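Let the club be boring

I've been helping out with the Nyanda robotics club for 3 years now, and every fall I get the same question from parents at pickup: so when do they build the fighting one? I get it. I grew up on the fighting ones too. But this season our students picked packing as their project, as in putting ordinary stuff into ordinary boxes, and I want to stick up for that choice, because I think it's the best thing the club has done.

Antonina Stelmakh, who coaches the team, put it to a vote back in June. Packing won by a mile over a line-following race. I voted for the race! I was wrong, and I've said so to anyone who'll listen.

What changed my mind was the cases. See-through plastic, rounded corners, the sort of thing you'd toss in a bag without thinking about it. You and I pick one up while talking on the phone. A gripper has to come in square, close on both sides and hang on, and the students have to decide what "hang on" means. 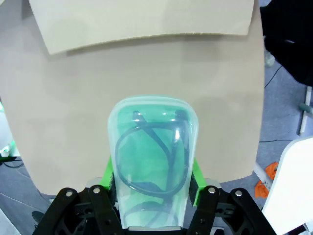 Esther Minja spent most of one evening on finger pads and nothing else. How wide, how grippy, how far down. She kept a notebook (32 pages by Thanksgiving, mostly sketches and crossed-out sketches) and when I flipped through it I thought, well, this is engineering. It's slow and picky and a little bit dull to watch. Her mom told me she now inspects the tongs at salad bars.

Compare that with the Folach contest we used to enter. The kids built for a two-minute match, drove it with a joystick, and packed up. Fun day out -- I have the T-shirt. But ask them in spring what they'd learned and you mostly heard about batteries.

Packing keeps handing them new trouble. The box has flaps, and flaps flop. Bubble wrap won't stay where you put it. Two cases that look like twins to me can be a different color, and then the students have to find out whether the camera cares. 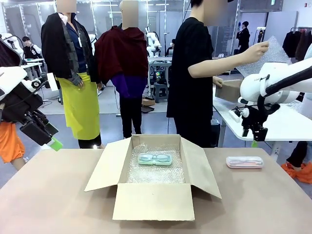
Glasses cases and a box lined with bubble wrap, with an arm on either side of the table.

Now, Trinidad Catacutan, whose opinion I respect, thinks we'll lose kids this way. No trophy, no crowd, no noise. She may be right about a few of them, and I'd hate that. I'd be all for a demo night with snacks and loud music if it helps. What I don't want is to swap the project for something flashier in January because the first months were hard going.

So if you're a parent reading this, come by and watch for half an hour. Ask your kid why the box goes where it goes. You may get a very long answer, so maybe eat first.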